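Household chore robots

A household chore robot is a machine which is intended to do the ordinary work of a home, such as tidying, carrying, washing up or putting food away. The term is mostly used for machines with one or two arms, and not for single-purpose appliances such as robot vacuum cleaners. The same machines are sometimes offered for light shop-floor work, where the objects and the movements are similar.

The question of whether such robots can do chores yet has no simple answer. Many single actions can be done under good conditions. A whole chore, from the first step to the last and in a home that the robot has not met before, is still difficult.

Background

Factory robots have handled objects for decades, but they normally do it in a place that has been arranged for them. The part comes to the same point each time, and the arm repeats the same path. In a home the objects are moved by the people who live there, the light changes during the day, and many things are soft, slippery or easy to break.

For this reason developers often choose small tasks with common objects. Fruit is popular in this work. It is cheap and rounded, and no two pieces have quite the same shape. A basket or a bowl gives the robot something to lift, and the fruit inside must not fall out.

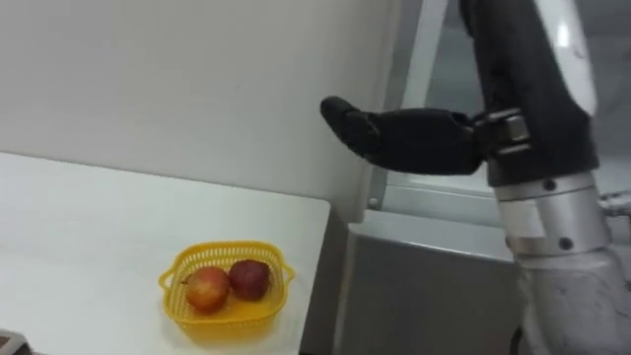 A black robotic hand above a table with two apples in a yellow basket.

Picking and carrying

To pick up a light object from a table is the part of housework where robots have made the most progress. The robot must find the object, choose where to hold it, and close the hand with enough force but not too much. Hands with several fingers can hold many shapes, but they are more difficult to control than a simple gripper with two fingers.

Baskets bring their own problems. A thin handle can be hidden from the robot's camera by the hand itself, just at the moment when the view is most needed. If the basket is lifted from one side only, it tilts and the contents roll. Using two arms helps with this, but then both arms must move together, and the robot has no free hand for a door.

Doors and appliances

Opening a refrigerator is often used as a test of chore robots. For a person it is one movement. For a robot it is a chain of movements, and each one can fail. The hand must reach the edge or the handle of the door, pull against the seal, and then follow the curve of the door while it swings. The body must also stand in the right place, so that the door does not hit it.

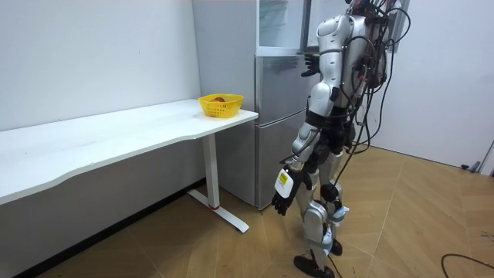 Robots with legs have an extra difficulty, as pulling on a door also pulls the robot forward. A machine on a wheeled base is more steady, but it may not pass over a step or a thick carpet. Both types are in use, and there is no agreement about which is better for homes.

Doors without a handle that stands out are considered especially hard. Here the fingers must find a narrow edge, and the surface around it may be smooth and reflective, so depth cameras give poor measurements. Some developers add touch sensors to the fingers, so that the robot can feel the edge when it cannot see it well.
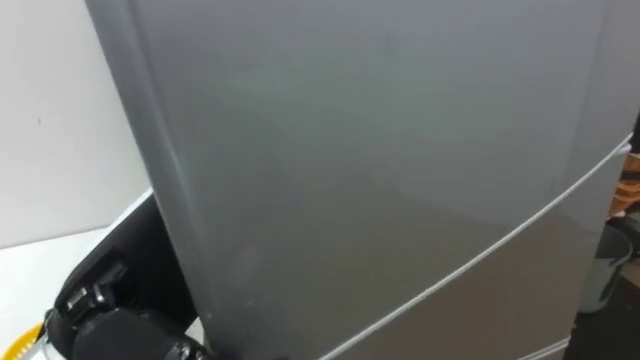
The force is also a matter of safety. A robot which pulls too hard can damage the seal or move the whole appliance. One which pulls too gently will slip off and must begin again.

Measuring progress

Results from different groups are not easy to compare. The Masri task list, first published in May, divides housework into 42 chores and asks for 30 attempts at each. An attempt is counted only if the chore is finished without human help. Under these rules a robot must succeed in 80 per cent of its attempts before the chore is listed as "done". Proker, a similar list for shop-floor work, also measures the time taken - a point that the Masri list leaves out.

See also

Ketum gripper
Vellix mobile base
Service robot

This page was last edited on 7 Nov 2024.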